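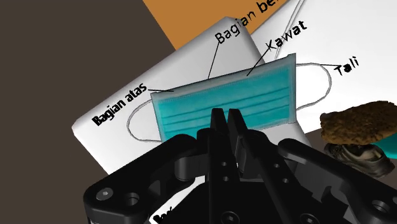 Gunther Fuchs

Filed under: Scale Modeling, Club Talks
14 comments | 37 shares

Notes for the Clesside club talk, Sun 25 April. Keep to half an hour and leave time for the paint samples.

Start with the subject: painting small brick walls so they still look like brick from across the room. My test piece is the bakery from the Keststead layout. Pass it along the front row now.

Primer first. I use gray on card and red-brown on plaster. Let it sit overnight. I have rushed this and had the mortar wash lift the primer off in patches.

Base color next. Mix two browns and a little orange. Go lighter than you think, as the washes will darken it. Wison sells a brick red that is fine from the bottle if you add some cream.

Then pick out single bricks. On the bakery front I painted 352 of them by hand with a worn size 1 brush. Mention that this took most of February. Three shades is enough. Don't put the same shade in rows.
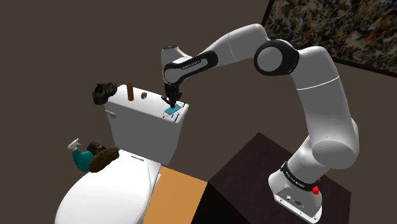

White arm with its black gripper on the toilet tank.

Mortar. Thin the paint well, flood the wall, wait a minute, wipe across the courses with a flat sponge. Never wipe along them. Annelore Gerlach uses filler powder on dry paint and may want to speak to that. Give her five minutes.

Weathering. Soot under the sills, green near the ground, white streaks under the gutter. Stop early. Ask Wajid Durrani to hold up his signal box for comparison.
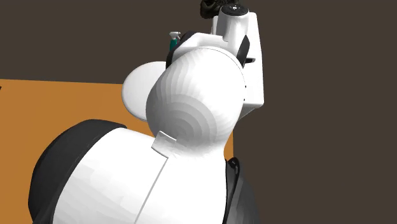
Questions that usually come up

Does varnish change the color? Yes, matte varnish lightens it a little. Test on scrap.

Can you use this on printed card? Only the weathering part.

Sandpaper for smoothing plaster: 200 grit, used dry.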